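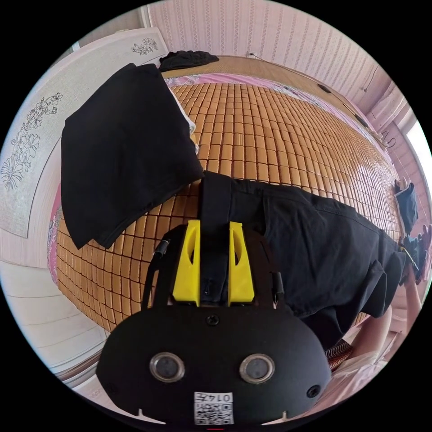 Ticket: Erden dryer stops early, clothes still damp
Status: open, waiting on part
Opened: Sep 24, 2020
Site: Bedo Laundry, back room
Machine: the Erden on the left, the older one

Problem

Dryer quits early on the sensor programs. Says END, beeps, drum stops, clothes not dry. Worst on dark loads, pants and shorts mostly. Waistbands and pockets still damp, legs fine. Timed program runs the full time, no complaint there. No error code on the display at all, checked the code history too and its blank.

Started small. Thought people were overloading it. Now it does it on half loads.

Already tried before opening this

Cleaned lint filter, both halves. Emptied the water tank, put it back until it clicked. Pulled the plug, left it off over lunch, plugged back in. Same thing.

Changed the dryness setting from normal to extra. Runs a little longer, still stops early. Display showed 38 minutes left, then jumped straight to END. So it's not counting down, it's deciding it's done.

Log

Step 1. Door seal. Went all the way around with a flashlight. One spot at the bottom looked flat, pressed it back in. Paper test: shut a strip of paper in the door and pull. Holds everywhere. Not the seal.

Step 2. Exhaust side. This one has no hose, it's a condenser, so ignore the part of the manual about the wall vent (wasted time on that). Took the condenser out, rinsed it from both ends in the utility sink. Gray sludge came out, more than I'd like. Let it drip dry, put it back, locked the levers. Ran a dark load on sensor normal. Stopped early again. Better airflow though, you can hear it.

Step 3. Level. Front right foot was off the floor. Turned it down, tightened the nut. Quieter. Not the fix.

Step 4. Sensor strips. Two metal bars inside the drum opening, under the door. They had a cloudy film, feels like wax. Probably dryer sheets. Wiped with white vinegar on a cloth, then plain water, then dried. Ran a load of towels – came out dry, first time on sensor. Thought that was it. Next load was dark pants, stopped early again.

Step 5. Swapped loads with the other dryer. Same pants, same setting, other machine: dry at the waist, no problem. So it's the machine and not the fabric or the washer spin. Should of done this first.

Step 6. Unplugged. Took off the front lower trim to get at the sensor wires. Brown wire is tight. The blue one moves when you touch it. Pushed it on, wiggled, it comes loose again by hand. The connector is a bit open and has some green on it. Squeezed it with pliers, gently. Ran a load. Worked once. Then not.

Question for whoever picks this up: can I replace just the connector, or does it have to be the whole harness? Vuvumard lists the harness for this model but not the connector by itself. Harness is 18 dollars plus shipping, shows 9 in stock. Happy to order it, just dont want to order the wrong thing. Also not sure if the board could be doing this instead of the wire.

For now there's tape on the sensor buttons and a note saying use timed only. 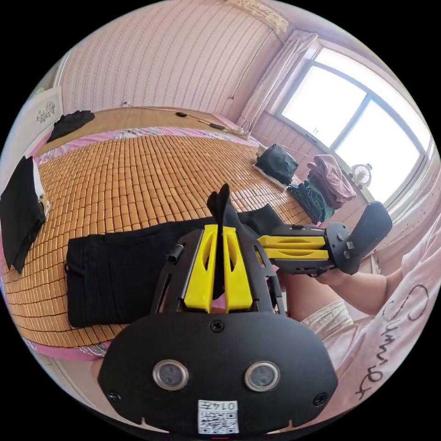
Ekkachai Thepsuriya: Order the harness. Green on the connector means water has been getting in there, and a new end on an old wire will go the same way. Before you fit it, find out where the water comes from. On these Erdens it's often the drain hose sitting loose on the pump, it drips forward onto the trim. I don't think it's the board. A bad board usually gives you a code, or it won't start. Quick check if you want to be sure: timed off, empty drum, start sensor normal, lay a damp cloth across both bars with the door switch held in. If the minutes stay put while you hold the wire still and jump when you let go of it, that's your fault right there. Keep your hands clear of the drum when you do that. Or get a second person.

Reply

Ok did the cloth test, second person on the door. Held the blue wire still, minutes stayed put. Let go, jumped to END in a few seconds. Did it 3 times, same every time.

Drain hose was loose, yes. Clip had slid back. Moved it up and there's a dried water mark on the trim right under it. Will check again after tonight's loads.

Harness ordered from Vuvumard. Asked them to ship to the Sukprasert address, front desk there signs for stuff. Timed only until it comes. Dryer sheets are off the shelf too, had the same film on the other machine's bars.

Leave open please. Will update when the harness is in.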